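# Where Small Kitchen Things Go: Worktop Storage in a Shared Kitchen

Final report, Household Design project, Stulonmont

## Purpose

The project looked at how people who share a kitchen put away small items: scissors, lids, wooden spoons, washing-up cloths. Large items such as pots usually have a cupboard. Small ones tend to stay on the worktop, and we wanted to find out where on the worktop they stay.

## Setting

We used a wooden butcher-block top with a black wire dish rack at the far side, toward the right-hand end, and a black holder next to it. We kept the rack and the holder in the same place for the whole project. The long edge closest to the person working is called the near edge in this report. The opposite one is the far edge.
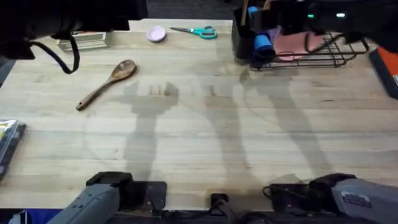
*Photo: project group, Stulonmont*

The wooden spoon was the item most often left in the open part of the top. People put it down at an angle, wherever the hand happened to be, and it took up more room than its size suggests. The scissors were more predictable. They ended up near the far edge, a short reach from the rack, and people who moved them for a task tended to bring them back to the same area.

## Method

We kept a log from September on. Each entry gave the item, the zone of the top it was in and whether it had a fixed home at that point. Entries were made before and after a meal was prepared. The full log has 700 entries, covering 39 items. We left out food and anything that was in use when the entry was made.

The top was divided into 4 zones: near left, near right, far left and far right. Our first plan had nine, but two of us sorting the same entry often disagreed, so we dropped it.

We also asked households in two apartment buildings, Asora and Brosgate, to fill in a short form. We received 90 forms. A third building, Wike, was planned but we ran out of time to hand the forms out there.

## Findings

Items with a slot or an opening of their own were put back more often than items with only a general area. The dish rack is the clearest case. Plates went into it upright without anyone being asked, and they stayed in order.
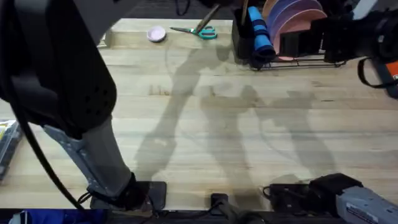 The tall holder worked almost as well, but only for things with long handles. Short items sank to the bottom and were then left out on the top the next time. Small bowls and lids had the weakest result — they had no place in the rack or the holder, and drifted along the far edge.

The forms mostly agree with the log. The main difference is scissors: many households keep them in a drawer, and we did not have one within reach.

## Limits

One worktop is a small base for a study. The log was also kept by the same people who cooked there, and we may have become tidier because we were writing things down. We did not measure how long putting away took.

## Next steps

We would like to repeat the log with a shallow tray at the far edge for lids and small bowls, and a hook for the scissors. The Wike forms are printed and can be used by the next group. The blank log sheet and the zone drawing are in the appendix folder.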